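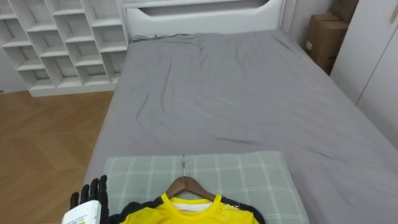
Making a bed takes me 2 minutes when I'm in a hurry, and I've been doing it for so many years that I no longer think of it as a skill, so when members of our Ashworth housekeeping circle started writing in to ask whether a machine would be doing it for us soon, my first feeling was a kind of cheerful disbelief. Then I sat down and tried to list what goes into tidying one ordinary bedroom, and I got humbler as the list got longer. A sheet has to be pulled smooth, and it never quite is. A pillow has to go to the right end. And then there are all the things that end up on a bed that aren't bedding at all, like the yellow jersey on its hanger there, lying across the checked pillow, or the white package in the robot's black fingers. You and I would look at those and have opinions right away. Does the jersey go in the wardrobe, or did somebody lay it out to wear? Is the package trash, or is it the thing they've been hunting for all morning? Most of housework is that sort of small deciding, and we do it with our arms full.

I talked it over with Sanne De Smet, who spent a good part of her working life in the hotel laundry at Zesberg and has seen more labor-saving equipment come through the back door than anyone I know. She is not against any of it. The laundry got a Stitent folder while she was there, a great long thing that took up the whole wall under the windows, and she says it was wonderful with towels. Flat, square, all the same size, in one end and out the other. Fitted sheets it would not look at. Those went to a table at the side where two people did them by hand, and on a full weekend they could have 137 of them waiting before lunch. She thinks back on that table rather fondly, I suspect because of the talking that went on at it.

Her point, and I've come around to it, is that machines have been doing household chores for a very long time already. We just stop calling them robots once they work. My washer is one, if you squint. So is my little Hokar floor sweeper, which I'm very fond of, and which got itself under the sideboard again last night and had to be fetched out with a broom handle. What these have in common is that we bring the job to them, or clear the way for them. I pick up the socks and the charger cords, and then the Hokar sweeps. What everybody is really asking about in their letters is the other kind of machine, the kind that would come into a room as we left it, with the bed unmade and a coat on the chair, and get on with things while we went out for groceries.

Soft things are the hard part, as far as I can make out. A mug is the same shape wherever you find it. A pillowcase is a different shape every time you put it down, and half of it is always hidden under the other half. I had my grandson try to tell me over the phone, step by step, how to put on a duvet cover, with me doing exactly what he said and nothing more, and after 30 minutes we had the cover inside out and most of the duvet on the floor (and I had laughed so hard I needed to sit down). Do try it with somebody. It will give you a good deal of sympathy for whoever has to teach a machine.
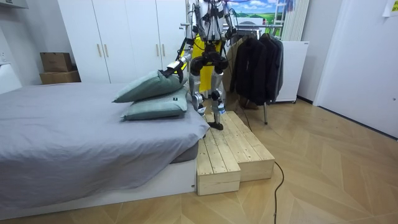
So can a robot do the bedroom for me yet?

For most of us it can't, at least in the way we mean when we ask. Picking up one pillow or one shirt is within reach for some machines. Doing a whole room, in a house they've never been in, at a pace you could live with and with no one standing by, is a much bigger thing to ask, and I wouldn't plan my September around it.

I would say much the same about shop floors, where several of you work. Boxes of one size on a belt, fine. A bin of mixed returns with a sweater sleeve tangled through somebody's belt is still a job for hands, and I hope the people whose hands they are get paid properly for it.

One of you asked what I'd pay for a machine that really did make the beds. I said $2,000 without stopping to think, and then Sanne asked me where I'd keep it, and I have been looking at the hall closet ever since. If you have a number of your own, or a closet, write and tell me. Sanne has also promised us her way with fitted sheets for the next issue, corners and all - she does it standing up, with no table, and I still can't follow it even when she goes slowly.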